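Collecting Examples for the Purnon Gripper: Report on the Second Stage
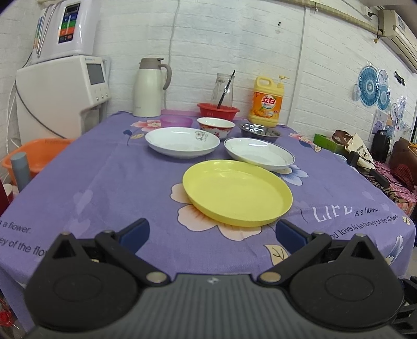

In the first stage we recorded in the laboratory only, and the model learned our bench too well. For this reason we moved to home tables with plates and bowls of different materials. One person holds the gripper and does each task at normal speed. Our target is 1,000 examples; until May 14, 2022 we have kept 235 of them.

We removed 11 recordings in which the fingers left the view. The colour of the tablecloth was not controlled, and we think this is good for the learning. The training will be done in September on the Ladis computer.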